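Section 4: Dressing the small tree

If you've done section 3, your little tree is standing on its own and the branches have been bent out so they don't all point at the ceiling like a closed umbrella. If they still do, go back and have another go at it, I'll wait. The lights are much harder to put on a tree that hasn't been opened up properly (I've tried it both ways, and the second time I was rude to it).

I'm writing this for the ball-light string on a small artificial tree, the sort you stand on a table or a shelf. For the big tree in the hall you want section 7, which Duarte Abreu wrote, and he's far more patient with ladders than I am.

What you need

The small tree, opened out
The string of lights with the woven balls
Fresh batteries, if yours is the battery sort
A soft cloth
A clear bit of table with room to get round three sides of the tree

4.1 Before anything goes on the tree

1. Unroll the string on the table. Find the two ends first, then work inwards. If it's been in the box since last December there will be a knot, and the knot will be in the middle.

2. Turn the lights on and look along the whole length. Do this now. I once dressed an entire tree for Hạnh Nghiêm's front room and found out afterwards that half the string was dead.

3. Turn them off again.

4. Check each ball. The woven ones can be squashed in storage, and you can usually coax them back by pressing gently on the long sides with your thumbs. If a strand has sprung loose, tuck the end back under its neighbour. Don't pull it.

Caution: look along the wire too. If the clear covering is split or you can see bare metal, the string goes in the bin. Please don't tape it up and carry on.

Note: if a ball has come off its bulb, push it back on by holding the bulb at the base. Pushing on the wire bends it, and it never quite goes straight again.

4.2 Putting the string on

5. Stand at the front of the tree and decide which side is going to be the back. Every tree has a worse side. Give it a turn or two until you find it.

6. Start low, at the back, leaving enough loose wire to reach the battery box or the socket without tugging.

7. Go up and round. Lay the wire over one branch and then under the next, so it's gripped a little on the way. I push it about halfway in towards the trunk, where the needles are thickest.

8. Let each ball come to rest on a branch or between two of them. A ball dangling in mid-air will swing, and then it'll slide, and by teatime it will be at the bottom with its friends.

9. When you reach the top, stop. Don't wind the last bit round and round the tip – it makes the whole tree lean. If you've got wire left over, bring it back down and lose it among the branches, or let it trail off to one side.

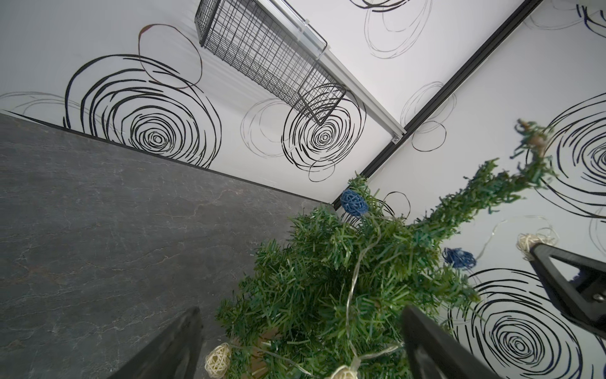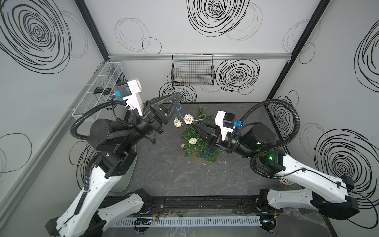

Colour is where people get in a muddle, so a word about that before you step back and admire things. My rule is to keep the pale ones and the strong ones mixed all the way up, so you never get a whole side of one shade. With cream and dark blue balls, as on the little green tree in the first photo, I look at the blue ones before anything else. The dark ones vanish into the needles if you push them in too far, so let at least one perch out on a branch near the top, and the others can be tucked in a bit deeper. The cream ones look after themselves, even low down.

10. Take three steps back and half close your eyes. You're looking for gaps and for clumps. Move the balls one at a time, and give yourself a bit of slack before you move each one.

11. Tuck the wire in wherever it stands proud of the branches. Clear wire is very forgiving and a loop or two on show really doesn't matter, but if it bothers you, bend the nearest tip over it.

12. Turn the lights on again. Then draw the curtains and have another look, as a tree that's lovely at noon can be quite lopsided in the evening!

13. Wipe the table with the soft cloth. New trees shed little bits of green for the first few days, and they get everywhere.

Note on backgrounds: a busy wall will fight with your tree. Duyên Tiêu stood hers in front of some very bold curtains and couldn't work out why it looked a mess – she moved it along the sideboard and it was perfect. If you can't move the tree, use fewer balls and leave more plain green showing.

4.3 Things that go wrong

The string keeps sliding down. You've probably laid it on the tips. Take it off from the top, and lay it again closer to the trunk.

The tree leans. Check the top first, for too much wire. After that, check the foot. Tetteh Ackah puts a folded bit of card under the low side of his and it has stood up straight for years.

One ball looks brighter than the rest. The weave may be looser on that one. Turn it until the tighter side faces the room.

The lights flicker. Change the batteries, all of them together. If they still flicker, stop using the string.

Caution: turn the lights off when you go out and when you go to bed, and keep the tree well clear of candles and heaters. Keep the string away from cats and small children too. Those balls are very tempting to both.

4.4 Taking it all down

Start from the top and work backwards, unhooking the wire from each branch as you come to it. It's slow, I know, but dragging the string off in one go is how the balls get torn and how the knots get in.

Wind the string loosely round a piece of stiff card with the balls lying along the outside, and put it in the box on top of the tree, never underneath. Take the batteries out first. Label the box on the end as well as the lid, so you can read it when it's on a shelf.

Folding the branches and storing the tree itself are covered in section 5.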